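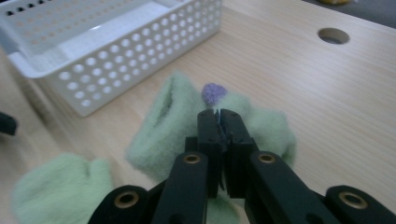 OK friends, the great sock sort is ON. Mar 25, 2020, remember the date. I have put this off since January and today I'm doing every single one on the big table. Thread!

---

Rules first. Everything soft and wearable that goes on a hand or a foot gets dumped out. Hats can wait their turn. If it has a twin, it gets folded with its twin. If it doesn't, it goes in the Lonely Pile.

---

Fuzzy stuff first, always. Fleece grabs onto every other thing in the pile (lint, thread, other people's socks) so if you leave it for last you'll be picking at it forever. Get it out early and the rest goes so fast!

---

Also, stick your hand all the way in before you fold. All the way to the toe! I have found a whole second sock in there, a hair tie, and one time a dryer sheet that must have been in there all winter.

---

Ezekiel Mahmoud taught me the flat fold back when we shared the Hallance Street apartment and I will never go back to balls. Lay one on top of the other, fold in thirds, done. The cuffs stay stretchy and you can see every pair when you open the drawer. I LOVE opening the drawer now.

---

Halfway update: 36 pairs! Thirty-six! Who needs this many socks? (Me. I walk everywhere.)

---

A few of you are asking how to wash the fuzzy ones so they don't go flat and crunchy. Inside out, cold water, a small squirt of soap, and skip the softener. Then hang them by the toe so the cuff doesn't sag. If they still look sad, a soft toothbrush fluffs them right back up. So satisfying.

---

Lonely Pile is at 23 and I refuse to be sad about it. The thick ones make great dusting mitts, you just put one on and go down the blinds. The thin ones get cut into loops for tying up tomato plants. And a long one filled with rice is the best neck warmer, a minute in the microwave and you're set.

---

Two got promoted out of the Lonely Pile while I was typing that!!! Found their partners inside a pillowcase. Check your pillowcases, people.

---

My one tip if your sock drawer is a swamp: shoebox lids. Cut them down so they stand up on edge and you've got dividers. Work socks, walking socks, cozy socks. I moved the cozy ones to the front, I'm home all day and that's what I'm reaching for anyway.

---

Final count is 102 socks, pairs and loners together. Drawer closes without me leaning on it! Hats and scarves tomorrow if I still have the energy. Show me your drawers, before and after, I want to see all of them.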